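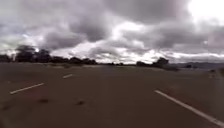 Page 2 of 49

Members' Discussion Board > Finance and Records > Retention of paper invoices after scanning

rulska_records wrote:
The office has been asked to state a position on whether paper invoices may be destroyed once they have been scanned into Usance. The current schedule was written before the scanning program began and says only that "invoices shall be kept for seven years." It does not say in what form. We hold 2,413 boxes at the Dendiner storage site, and the lease is up for renewal in December. Comments from member offices are requested before the draft goes out.

Please limit replies to invoices. Payroll and personnel files are covered in a separate thread.

ledger_north wrote:
Our office supports destruction after scanning, subject to a waiting period of 90 days. During that period a clerk should compare a sample of each batch against the paper. We have followed this practice for two budget years. Our outside auditors reviewed the written procedure in the first year and asked for one change, a signed log for each batch. They have not asked for paper originals at any point.

fileroom_b wrote:
I must record a disagreement with the previous reply. A sample will not find the pages that matter. In our older batches the problem was the back of the page. Approvals were often written there by hand, and the scanner had been set to single-sided. The front images were perfect. A reviewer comparing fronts to fronts would have passed every one of them.

I would ask that no paper dated before the duplex setting was introduced be destroyed under any waiting period.

ledger_north wrote:
The point about duplex scanning is accepted. It does not apply to our batches, which were scanned on both sides from the start, but I can see that it would apply to others. The draft could set a cutoff by office.

A cutoff for all members alike would require us to keep paper that has already been checked.

aebischer_ap wrote:
Speaking for accounts payable at Aebischer: the draft should define "invoice." Our files include the invoice itself, the purchase order, the packing slip, and any letters about the charge. In Usance these are stored as one record. In the boxes they are stapled together. If the schedule permits destruction of the invoice only, staff will have to pull staples and sort, and the cost of that work will be greater than the rent.

We recommend the term "payment file" with a short list of what it includes.

fileroom_b wrote:
Supported. I would add credit memos to the list. They are filed under the date of issue in some offices and under the original invoice in others.

rulska_records wrote:
Thank you. "Payment file" will be used in the draft, and credit memos will be listed. On the matter of the cutoff, the office is inclined toward a date set by each member and certified in writing by its records officer. Offices that cannot certify a date would keep all paper for the full seven years.

countydesk wrote:
Two questions. First, who certifies when an office has no records officer? Ours has been vacant for some time and the duties are shared. Second, has anyone confirmed that images in Usance can be exported in a form that will open without the program? Our contract has a fixed term. I am not willing to approve the destruction of paper if the only remaining copy depends on a vendor renewal.

ledger_north wrote:
Export is available. We ran one at the close of the last budget year. The images came out as ordinary PDF files, with a separate index in a spreadsheet. The index lists vendor number but leaves out vendor name, so a copy of the vendor table should be saved with it.

countydesk wrote:
That answers the second question in part. I would still want the export made a requirement and done every year. A feature that is available and never used is of little help to an office that has shredded its boxes.

aebischer_ap wrote:
We would oppose a yearly requirement for small offices. Every other year should be enough where volume is low.

rulska_records wrote:
Both views on export will be shown in the draft as alternatives, and members may mark their choice. Where there is no records officer, the head of the office may certify. The draft will be posted to this board on 2020-07-14. Until a revised schedule is adopted, no paper is to be removed from Dendiner.

fileroom_b wrote:
Please also state whether boxes already marked for shredding should be relabeled. We have a number of these on the lower shelves and the marking is in permanent ink.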